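Workshop tips: looking after small coin-operated and children's rides

Cliltlow workshop notes, page 14

These notes are for anyone who keeps one or more small children's rides in working order: the rocking car outside a shop, a three-seat carousel, a short oval train. They cover routine care between inspections. They do not replace the annual inspection by a competent person, and nothing below should be done with the ride connected to the mains.

Isolating the ride

Switch off at the wall, pull the plug and put the plug in your pocket or in a lockable plug cover. Rides that are wired to a fixed isolator need a padlock on the isolator. Wait two minutes before opening the control box. Some older boards hold a charge in the large capacitor, and the label inside the lid usually gives the discharge time. If the label is missing, treat the board as live until it has been tested with a meter.

Cleaning fibreglass bodies

Wash with warm water and a small amount of washing-up liquid. Use a soft sponge on the gel coat and an old toothbrush in the seams. Scouring pads leave fine scratches which hold dirt and go grey within a season. Rinse, then dry with a microfibre cloth, working from the top down.

Chewing gum comes off cleanly if it is chilled with an ice pack for ten minutes and lifted with a plastic scraper. Sticker residue responds to white spirit on a rag. Try it first under the seat, as some painted details are not lacquered and will lift.

Dull areas can be brought back with a fine cutting compound. Work by hand in small circles and stop when the cloth begins to pick up body colour. A coat of marine wax afterwards lasts one outdoor summer, or nearly 2 years indoors.

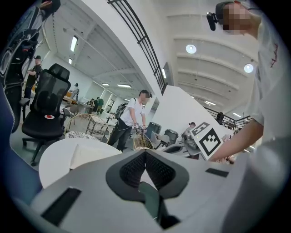 How often should the pivot bearings on a rocking ride be greased?

Every 700 running hours, or at the start of each season if the ride has no hour meter. Use a lithium grease, two strokes of the gun per nipple, and wipe off what comes out. Overfilled bearings push their seals out, and the grease then collects grit on the base plate.

Drive belts

A belt in good order should deflect by 14 mm at the middle of its longest run when pressed firmly with a thumb. More than that and it will slip on start-up, which is heard as a short squeal. Less than that and the motor bearing wears early. Always slacken the motor mounting before fitting a new belt. Levering one over the pulley with a screwdriver damages the cords inside, and the belt will fail later with no outward sign of a fault.

Write the fitting date on the back of the belt in paint pen. Keep one spare in a sealed bag away from sunlight.

The Yeoh gearbox fitted to many rocking bases has a filler plug and a level plug that look identical. The level plug is the lower one. Remove both when topping up, fill until oil just reaches the lower hole, and refit with new fibre washers.

Coin mechanisms

Most faults reported as electrical are dirt in the coin path. Open the gate, blow it out with a hand bulb and wipe the rails with isopropyl alcohol on a cotton bud. Do not oil any part of the mechanism. Oil catches dust, and coins begin to hang within a week.

If coins are still rejected, check that the unit is upright. A ride that has settled on one foot can tilt the mechanism far enough to upset it. Put a spirit level across the base first and adjust the feet before touching the mechanism itself.

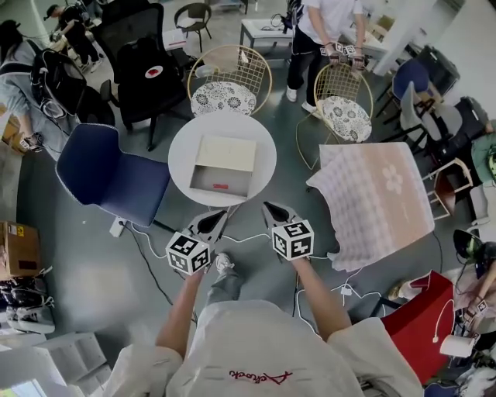 With the base level, feed 30 coins through one after another and note any that are returned. One rejection is acceptable. Three or more means the cradle needs setting, or the return spring is tired -- springs are cheap, so fit one before altering the cradle.

Lamps and sound

Replace filament lamps with LED types of the same voltage. Check polarity, as LEDs in a reversed holder will not light. On the Brotell sound board the volume control is the small blue trimmer next to the speaker terminals. It turns anticlockwise for louder, the reverse of what most people expect.

A buzzing speaker is often a loose grille. Tighten the four screws by hand before ordering parts.

Seat belts and fixings

Pull each belt hard against its anchor. Look for frayed edges, faded webbing and buckles that open under a sideways tug. Belts are replaced, never stitched. Mark every structural bolt with a line of paint across the head and the metal beside it, so that any movement shows at a glance.

Winter storage

Rides coming indoors in December should be dry before they are covered. Use a breathable cover -- plastic sheeting traps condensation and the chrome will pit by spring. Take weight off rubber tyres with blocks. Leave the cash box empty and unlocked.

Owners of the Vulside oval train should also lift the pick-up shoes clear of the rail and wrap them in dry cloth. Clean the rail with a fine abrasive block before the first run of the new season, and check the joints for burn marks.

Page revised 13 March 2022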